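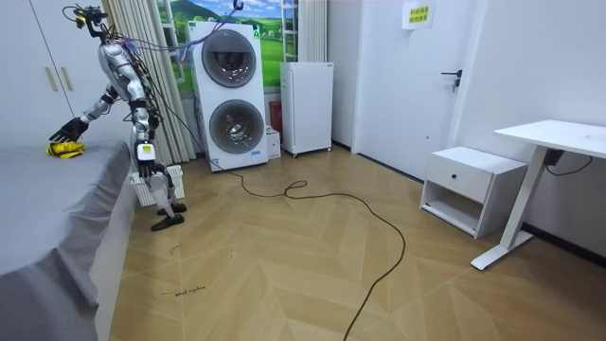 Eliécer Castaño objected, on reading a draft of this section, that a bedroom is a bedroom whatever else people keep in it, and that a housing survey which starts second-guessing the word will never finish its fieldwork. We take the objection seriously. Fieldwork has to end, and a question that every respondent can answer in a few seconds has real value. Our doubt is whether the answers mean the same thing from one home to the next, and whether the Figueiredo crowding score, which rests almost entirely on them, can bear the weight that has been put on it.

Figure 3. A small bedroom with a bed and a washing machine. Under the standard coding rules a room of this type enters the score as one sleeping room, with no adjustment for laundry equipment.

4. What the room count leaves out

The score divides the number of people in a household by the number of rooms "used mainly for sleeping," with a small correction for children. It was built for larger homes, where the kitchen, the laundry and the bedrooms could be expected to have their own walls. Later users carried it over to small apartments without much discussion. We have found no published test of whether it behaves the same way there, and the two reports usually cited in its support both draw on detached houses.

Our own material comes from three districts, Isitz, Wona and Tusteo. The main sample contains 2094 households, all interviewed with the standard form. A follow-up in July reached around 500 of them with a longer form that asked what was kept and done in each room, including washing, drying, cooking, paid work and storage. The file used here was closed on 12/26/22, and households that returned the longer form after that date are left out.

The first problem is the word "mainly." Respondents were given no rule for applying it, and the interviewers had none either. Some people seem to have gone by hours of use, which favors sleeping in almost any room that has a bed. Others went by what the room was called on the lease. A third reading, common in Isitz, went by floor space, so that a room where appliances and shelving took up more of the floor than the bed was reported as a utility room with someone sleeping in it. Each reading is sensible. They lead to different scores for the same home, and the standard form keeps no record of which one was used.

The second problem concerns equipment. A washing machine needs a water supply, a drain and space in front of the door to load it. Put one in a bedroom and part of the floor is no longer available for a desk, a crib or a second bed. The machine may also run while someone is trying to sleep, though we would not lean on that point, as our form asked about noise in one badly worded item and the replies were hard to interpret. Figure 3 shows the kind of room we have in mind. A household living with such an arrangement receives the same score as one whose washer stands in a basement, and we can see no good argument for treating the two as equal.

It does not follow that every bedroom with a washer in it is crowded. Earlier writing on shared-use rooms tends to make this leap, and we think it is a mistake. Several respondents in Tusteo told us they had moved the machine into a bedroom by choice, to free up a kitchen they cared about more. One described the shared laundry room in her building as a place where clothes went missing — she preferred to lose the floor space. A measure that marked her down for the decision would be recording our taste in floor plans. For the same reason we are wary of the amended score circulated in Wona, which subtracts half a room for each large appliance. The half appears to have been picked because it was easy to work with, and the authors give no other source for it.

The third problem is the most awkward for us, since it affects our own follow-up as much as the work we are criticizing. People tidy before an interview. They fold the bed away, move the drying rack, and describe the home as they would like it to be run. The longer form invites more of this, because it asks more. Where answers to the two forms disagreed, we had assumed at the outset that the longer one was closer to the truth. We no longer think that can be assumed. Some differences may reflect better questions, some may reflect a real change between the two visits, and some are probably respondents growing tired of us.

What can be said is fairly limited. The two forms agreed well on the number of people in the home and poorly on the number of rooms used mainly for sleeping. Disagreement was concentrated in the smallest apartments, where one room more or less moves the score furthest. Rankings of the districts changed depending on the form used, and Wona went from the least crowded of the three to the middle position. We would not defend either ranking. The gap between Wona and Isitz is small under both forms, and a handful of households recoded in good faith would be enough to reverse it.

Castaño's practical point still stands: a longer form costs more, and costs are usually met by interviewing fewer people. A cheaper step would be to print a rule for "mainly" on the card that interviewers already carry, and to add a single item asking which large appliances stand in each sleeping room. We would report the item separately and leave the score alone until someone has shown that folding it in predicts anything — health, school attendance, a wish to move. We tried the last of these with our own data and found a weak association in Tusteo and none in the other two districts. The Tusteo result depends heavily on how missing answers are handled, and we give both versions in the appendix.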